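Home | News | Diaspora | Archive | Contact

Consular voting: registration rules for residents abroad

Thursday bulletin - by the Prakeo editorial desk
2 min read

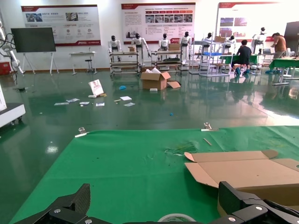 A table covered in green cloth, with a cardboard box.

The Robles district council has published the procedure for residents living abroad who want to vote in the February referendum on the transit zone. The text replaces the interim rules and applies to all consular sections, including the two opened last year in Rinedar and Ulov.

Registration is by written application. The applicant must hold a valid passport or national identity card and must have been entered on the consular list for at least 80 days. Applications sent by mail are accepted if they reach the section by 5 p.m. on the closing day. The postmark is not taken into account.

A polling station will be opened in any city where 35 or more voters have registered. Below that number, voters are assigned to the nearest station and told by letter. Under the interim rules the threshold was higher, and several diaspora groups had asked for it to be lowered. The groups also asked for voting by mail. The council did not include it in the final text and gave no date for a further review.

Stations will be open for one day. Each will have a chair, a secretary and at least one member proposed by a registered diaspora association. Observers may be present during voting and counting, but they must file their names 22 days in advance. Accreditation issued for the previous municipal vote does not carry over.

Counting takes place at the station itself after closing. The signed record is sent to Robles the same evening, and a copy is posted at the entrance. Paper ballots follow by courier under seal. Where the record and the ballots differ, the ballots are recounted in Robles - the station result is suspended until then.

Complaints about the voter list go first to the consular section, which has two working days to reply. An appeal against that reply can be filed with the district court, in person or through a representative.

The full text and the application form are available at the consular sections.

Previous | Next | Back to top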